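Packing for the Estton to Drakden ferry

I have now done the Estton to Drakden crossing in both directions, once in a cabin and once in a reclining seat, and these are my notes for the next trip. The timetable gives nine hours but allows for weather, so we were alongside early both times and then waited on board until the ramp opened.

Cabins are on the two lower decks. The inside ones are quieter than the ones with windows, which sit under the outdoor walkway and pick up footsteps until late. Ask for a number towards the middle of the ship if you feel the motion. Muthoni Lema, who booked the forward end to save money, felt all of it.

Each passenger may carry up to 3 bags to the cabin. Anything else stays in the car, and the car deck is locked from departure until the arrival call. Pack an overnight bag separately and put it on the back seat before you join the queue. Medicines, chargers and a jumper should go in it. The air in the cabins is cold and the control on the wall made no difference that I could measure.

Power sockets: 2 per cabin, both by the desk and neither near the bunks. A long cable solves this.

Food is served in one sitting from seven. The soup is good and the pasta is kept warm for too long. Hiba Kanaan recommends buying bread and cheese in Estton from the shop opposite the ticket office, and I would do the same again.
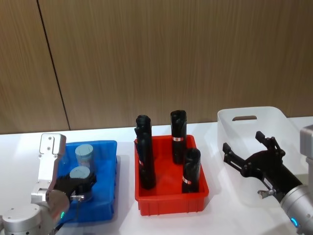 Blue tray, red tray and translucent bin on a white table.

At Drakden, foot passengers leave first by the side stairs. Drivers should expect a wait, as the lower car deck empties last. The bus to Nassar meets the boat and takes cards only. Bicycles go on the rear rack, which holds 2, and the driver will not put them inside.

I will add notes on the Drirna route after November, when the winter timetable starts.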